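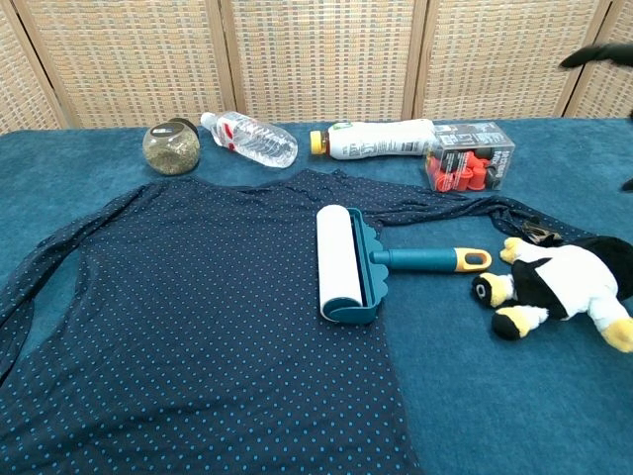

Tumalton Hall – monthly safety walk, ground floor and basement
Thu 6 February
Walked by: Géza Fekete
Copy to: Trunbridge office, Hughes (heating)

Marks: OK / FIX / WATCH / N/A

EXITS AND HALLWAYS

Front doors open fully, both leaves – OK
Side door, parking lot – FIX. Sticks at the bottom. Have to shoulder it. Same comment as last month, please can someone plane it before March.
Exit sign over side door lit – OK
Exit sign, basement stairs – FIX. Dead on test button. Battery I think, not the lamp.
Hallway clear to full width – WATCH. Stacked chairs by the coat hooks again. Moved them. They'll be back.
Mat at front door flat, no curled corners – OK, new one

FIRE

Extinguishers in place – OK, all
Extinguisher tags in date – FIX. Kitchen one runs out in March. Rest are good.
Extinguisher by the boiler room – pin and seal OK, gauge in the green, bracket loose. Tightened it by hand, needs a longer screw.
Alarm panel – no faults showing
Call point test – did the one by the stage this time. Sounder heard in basement with door shut. Restrooms faint, but you can hear it.
Smoke detector, storage closet – WATCH. Dusty. Vaccuum next visit.
Fire blanket, kitchen – OK

ELECTRICAL

Outlet covers – FIX. Cracked plate behind the piano. Taped over for now, do not use.
Extension cords – one running under the rug in the meeting room. Pulled it out. Please don't do this.
Tirodix timer on outside lights – still an hour off. Reset. If it drifts again swap it.
GFCI kitchen – trips and resets OK
GFCI men's room – trips, reset is stiff. WATCH
Main panel – door closes, labels readable except 2, which has been crossed out and written over so many times I can't tell what it feeds. Need to trace it.

KITCHEN

Range knobs all present – OK
Hood filter – FIX. Greasy. Goes in the dishwasher, instructions inside the cabinet door.
Fridge temp – 42, too warm. Turned it down a notch, checked later, no change yet. Throw out the open milk. Somebody look again tomorow.
Hot water at sink – 95 at the tap after a good long run. Low. Hughes to look at the mixing valve when they come for the boiler.
First aid kit – out of large bandages, burn gel expired. Rest OK

STAIRS AND BASEMENT

Handrail solid – OK
Stair nosing – FIX, fourth step down, lifting on the left. Trip hazard, do this one first.
Sump pump – lifted float, runs
Damp on north wall – WATCH. Same mark as before, pencil line still outside it
Boiler room – nothing stored within reach of burner. OK. Paint cans have gone, thank you
CO alarm – OK on test
Water meter – 3,494

OUTSIDE

Ramp – salted, grit bin half full
Downspout by the ramp – loose strap, drips where people walk and freezes. FIX
Parking lot lights – OK both poles
Gate latch – OK
Roof – N/A, ice, not going up there

Not done: attic hatch (no ladder), stage curtain tags (couldn't find the key)

Work orders for the stair nosing and side door sent to Trunbridge. Outlet plate I can do myself, will pick one up Saturday.

G.F.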